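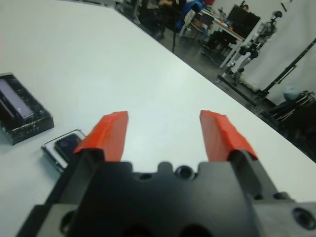

Geetha Marar has been on Brenley town council for one term, and she is still thrilled to talk about bus shelters. "People wait out there in the sleet!" she told me over tea. "Give them a roof and a bench, and they'll ride."

The Route 18 extension to Braklow passed in November, after 362 residents wrote in (she read every letter, twice).
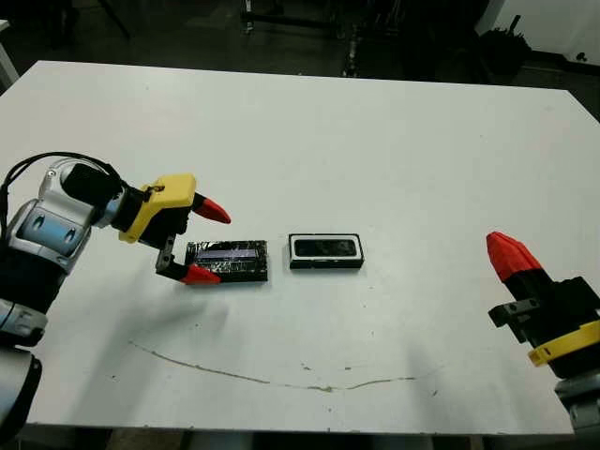
Page last changed: 1/13/24

What comes next is the part she loves. The council wants a stop on Chacko Street, right by the clinic, and early evening buses so shift workers can get home. "I had a man hug me at the post office over that," she said, laughing. Almost 400 riders a day would make the line permanent. "We'll get there. Come ride it with me!"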